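Undermount sink, marble top, front rail seam opening up
Forum > Kitchens > Countertops and Sinks
11 replies

palholm_wafula
Posted February 17, 2021
Double bowl stainless, marble counter with a squared front edge.

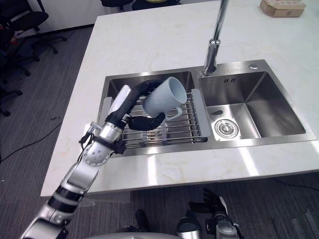 The problem is the joint between the sink flange and the underside of the stone, along the front run of the right bowl. The silicone has let go over part of that run. I can slide a feeler gauge in from below but not from above. No drip in the cabinet so far, only a brown line on the underside of the stone. Counter was installed in September. The installer used clips epoxied to the stone, no rails, no cradle. Cabinet is 90 cm. Before I cut anything out: reseal in place, or drop the sink and start over?

Wafula Mwakalinga

genalyn_v
Drop it. New silicone does not bond to cured silicone, and you can't clean the inside of a joint you can only reach from one side. Anything you push in from below is a cosmetic bead.

Urquijo_Stone
Disagree with dropping it at this stage. Check the clips first. If they are tight and the flange is not moving, the bead failed from poor prep and a partial repair is possible. If a clip has pulled its epoxy off the stone, the sink is hanging on the sealant and then yes, it comes down. Put a straightedge across the divider, fill both bowls, and see if the reading changes.
Olga Urquijo

palholm_wafula
Filled both. The divider dropped 1 mm at the front and came back when drained. Rear did not move. One front clip turns by hand.

genalyn_v
There you go.

Urquijo_Stone
Agreed, that changes it. Support the sink from below before you touch the other clips. A 2x4 across the top with a bar clamp down through each drain is the usual method. Pad the 2x4, marble marks easily.

pacita_b
What was the brown line? Rust, or something drawn into the stone? We had the same on a job and it was plumber's putty. The oil moves into marble and keeps moving. A poultice took out most of it, the rest is still there.

palholm_wafula
Underside only, right at the flange. I can't tell which. It does not wipe off with acetone.

pacita_b
If it wiped off it would be residue, so it's in the stone. Leave it unless it shows on top. I would still ask the installer what he used.

c_ambrosio
Quote I got from Galang for the same repair was 1,269, with new rails and a reseal. They wanted 57 extra to haul off the old sealant and clips, which I declined. Two people, one morning.

genalyn_v
That's high for a sink that is going back in the same hole. Rails are cheap. Most of that is labor and you can do this yourself with one helper.

c_ambrosio
It included the warranty on the stone. If you crack the front rail of a marble cutout prying on a flange, the cheap way is no longer cheap. That strip in front of the sink is the weakest section of the whole top.

Urquijo_Stone
Consolacion is right about the strip. Don't pry. Cut the bead with a wire or a long flexible blade and let the clamps carry the weight. Then scrape, solvent wipe, dry fully, 100% neutral cure silicone. Acid cure will etch marble. I use the Cirnosier neutral, others will tell you Plaltisix. Either is fine if the tube is in date.

genalyn_v
Plaltisix skins over too fast for a double bowl, in my opinion. By the time the second side is seated the first bead has a film on it.

Urquijo_Stone
Not at normal room temperature. I have never had that with two people working.

palholm_wafula
Ordered rails and the Cirnosier. Cure time before I load the bowls?

Urquijo_Stone
Tube says 24 hours. I leave the clamps on for 48 and hook up the disposer last.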